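Search posts, people, tags
Search

People keep asking what I do now that the Haugen arms are part of the job, so I'm putting it in one thread. I work at Umska. We look after furnished rentals in Hinton, 276 suites. Cleaning, linen, small repairs, and what we call the reset, where everything in the suite goes back to where the listing photos say it goes.

The reset is what's being automated. Cleaning isn't, and neither is linen. I've seen posts saying the cleaners are all gone and it's wrong. The cleaners are the same people as last year, on the same routes.

I did resets for a long time. You go in with the sheet and put the cushions back, the books, the kitchen stuff that ended up in the bedroom, the remotes. Remotes are the big one. A guest who can't find the remote calls the desk, and the desk calls whoever was last in the suite.

Management told us in December there'd be a trial at the Hindlow building. The meeting was in the linen room and lasted 60 minutes, and most of that was questions about hours. Answers on hours were vague. Answers on the arms were very detailed. People noticed.

So where it stands: 2 of us from the reset crew moved to what they call scene work. The rest stayed on resets with changed shifts. I'm on scene work. Pay is the same grade, and I gave up my weekend premium, so it comes out a bit lower.

Scene work is making simulated rooms and watching a simulated arm tidy them before the real one is allowed near a guest's sofa. The software people built the rooms at first. They were too neat. Their idea of a messy living room was one pillow on an angle.

What I do is tell them what people leave where. Dishes on the couch. Books left open or shoved half under something. Phone chargers down the back. I know this from years of picking it all up, and it's strange to be asked for it in a meeting with a shared screen.

Most of my day is runs. I set up a room, start the task, watch, write down how it went and change something. If it goes badly I write down what I'd have done with my hands. That last part takes the longest. I never had to put it in words before.
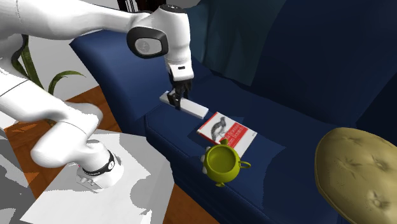 Soft furniture is where most of my notes are. A table is flat and it stays put. A couch gives when you put something down on it, and a padded armrest is rounded, so a thing laid there can slide. When I did resets I'd pat it down without thinking. In my notes I wrote "pat it down" and got a polite message back asking how hard.

The other argument we keep having is order. The software people want to clear the nearest item first. I was taught to take anything that can spill or tip off the fabric before you touch the rest. Remote can wait. A pot with something in it can't. We've been back and forth on this for weeks and right now the sheet has both, with a switch.

And clutter. If something's standing on the corner of a book you don't pull the book. Any person who's worked one shift knows that. It took a page to write out.

Someone asked me if it bothers me to teach it my job. Yes, some days. I said so at my review and it was written down, and the answer was that my job has changed and isn't going away. I'd like that in the contract. It's not in there yet.

What's better: my back. I used to do stairs all day with a tote on each side. My knees are better too. I eat lunch sitting down at a normal time. I'm not going to pretend that's nothing.

What's worse: I don't see anybody. On resets you passed the cleaners in the hall and swapped news, which guest left early, which suite had the leak. A lot of the real scheduling got done that way. Now I hear about the leak when it's in the system, and the system gets it late.

Also my eyes. Staring at a render for a whole shift is tiring in a way I didn't expect. I asked for a second monitor and a proper chair. Chair came. Monitor is "in process."

For the crew still on resets, the change is mostly timing. The arm is slow, and it needs the suite empty. So they get sent in after it to finish what it left, and before it to move anything it isn't cleared to handle. That's split one visit into two, and the gap between isn't paid unless you're scheduled elsewhere in the building. This is the actual problem, more than the arm.

We raised the gap at the last staff meeting. Asked for paid standby or for the visits to be grouped by floor. They agreed to try grouping. It's been going at Hindlow for a few weeks and it's helped on the lower floors. On the upper floors you still lose time waiting on the elevator with the arm cart.

Plants are another one. A lot of our suites have a big leafy plant beside the couch, it's in the brand guide. People brush past and the leaves bend. I've asked for plants in more of the practice rooms, because the arm has to swing through that same corner. If I were writing the brand guide I'd move the plant.

Training, for anyone at another company about to go through this. I got 3 days. The first was logins. I'd ask for more, and I'd ask that somebody from the floor be in the room when the practice scenes get reviewed, every time. Ours got a lot better once that happened, and I'd say the same if it was someone else in the seat.

Ask who logs the failures, too. At the start only the software side could mark a run as failed. I could see things they'd passed that I'd have been called back for, like a cushion put down facing the wrong way. Now I can mark it and it counts. It was a small change to the form and it made the biggest difference to how I feel about coming in.

Ask about the phones as well. Before, if a guest complained about the reset, your name was on it. Now the complaint can go to the arm, to the person before it or the person after it. For a while it all went to the person after. We got that changed so the log from the arm is attached, and the desk has to read it before calling anyone.

I don't know what happens when the trial ends. The plan I've seen has the arm in more buildings and doesn't say how many people. I asked for the number and was told it depends on results. Some of those results are mine, so I'm careful with what I write and I don't shade it either way. A bad run gets logged as a bad run.

That's most of it. I'll answer what I can in replies. I won't post suite numbers or anything about guests, so please don't ask. If you're on a reset crew somewhere and your visits got split, I'd like to hear how your hours are being counted.

Related
Lamduan Nakpan: What was on the old reset sheet
Lamduan Nakpan: Questions to bring to your staff meeting
Split visits and unpaid gaps, a thread from the Hinton cleaners
Hindlow elevator notices
Linen room swap shifts, updated September 5, 2025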